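# The Kuston Club Clock, After a Long Winter of Blitz

I bought the Kuston in November, when my old Astier died in the middle of a rook ending I was losing anyway. The Astier had served for 12 years and had lately taken to adding a minute to Black whenever someone leaned on the table, a feature I miss when I have Black.

The Kuston costs $215 if you pay full price. For a chess clock that is a silly amount of money, and I'd like it on record that I knew this when I paid it. You can get a perfectly decent clock for a fraction of that and spend the rest on lessons, which would do more for your results. I have met my results. I bought the clock.

## Setting it up

The manual is a sheet of paper folded into something the size of a stamp. It explains how to put the batteries in, gives you a table of preset time controls, and then loses interest. Setting a custom control means holding the middle button until the display blinks, tapping through hours, minutes and seconds for White, doing it all over again for Black, and then finding out that you have entered the increment as a delay. I did this twice on a Saturday morning with an opponent watching. He offered a draw.

Once a control is saved, though, it stays saved. There are 6 slots for your own settings and mine have survived a battery change, a drop onto a church hall floor and my nephew.

## At the board

Now the good part. The lever is lovely. It has a short, soft travel and a quiet click, and you always know whether you've pressed it. The Astier went down with a noise like a stapler, and the Aoki that half our club uses has touch pads, so people hit them, doubt themselves and hit them again. In a blitz game with a 2 second increment that doubt costs you the increment.

The digits are large and dark and can be read from the next table, as the people at the next table keep proving by telling me how much time I have left. Glare is a problem under strip lights if you sit low. I sit low when I'm losing, so I've done thorough testing here.

It's also heavy. The rubber feet grip well enough that I've never seen it slide, even in a time scramble with pieces going everywhere. You will notice the weight in your bag if you walk to the club. I drive, and I still noticed.

## Complaints

The move counter is on by default and you can't turn it off in the presets, only in your own slots. If someone forgets to press the clock, the count is wrong for the rest of the game, and then two adults have to discuss it.

The beep at zero is far too loud. You can silence it, but the setting resets every time you switch the thing off. I have flagged in near-total silence in front of a whole room and had the clock announce it like a microwave.

The battery cover needs a coin. I play chess on weeknights, I don't carry coins.

## So, worth it?

For a club player who gets through a lot of fast games, yes, if you catch it on sale. For long games the Imano does the same job, weighs less and has a manual written by someone who'd seen the clock. I'd skip the Kuston for kids too, mostly on account of the price and the floor.

Four stars. It would be five if I could mute it and have it stay muted.

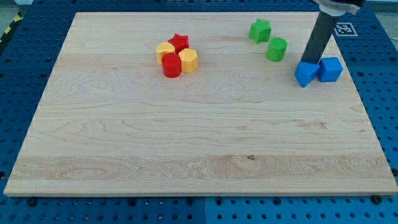 Noboru Matsuda writes that the beep can be silenced for good if you save the control to one of your own slots with the sound already off, then start from that slot each time. He adds that the presets will go on beeping whatever you do, and that he still prefers the Imano.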